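Rules for Robots That Share a Room With People

Robots are strong, and most of them cannot feel sorry when they bump into you. So people who build and use robots follow rules. Some of the rules are for the robot. Many of them are for the people standing near it.

Who writes the rules?

Large groups of engineers meet and agree on them. The rules they agree on are called standards. A standard might say how fast an arm may move when a person is close by, or what a stop button has to do. Factories, labs and schools then add their own rules on top.

The Stop Button

An emergency stop is usually a big red button. Anyone may press it. At the Pavmont learning lab, Giuliana Ríos has every new group find the button before they touch anything else. You will not get in trouble for pressing it by mistake.

Keep Out of the Pinch

A pinch point is a place where two parts close together. Scissors have one. So does a door hinge. Robot hands have several, and some of them are behind the fingers where you might not look.

The Pavmont rule is that hands stay out of the gap even when the power is off. Long hair is tied back and sleeves are rolled up.

Check Before You Start
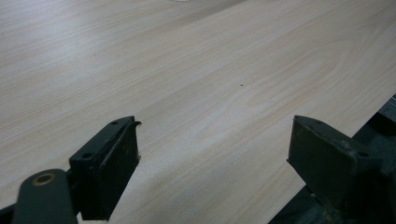
A clear work table is the first thing on the lab's checklist. A gripper can knock over a cup or drag a loose wire, so anything that is not part of the job goes on a shelf. Between the two dark fingers there is only bare tabletop, and the one thing left to wipe up might be the tiny dark speck farther back. Next, look at where the fingers are. The one on the right is close to the side of the table, and a part let go past the edge will drop to the floor. Katia Testa teaches her students to move toward the middle before they pick up or put down.

After that, check the screws and the finger pads. If something is loose or peeling, tell an adult and write it in the logbook.

Words to Know

Gripper: the part that holds things, like a hand.
Pinch point: a place where parts close together.
Standard: a set of rules that many people have agreed to use.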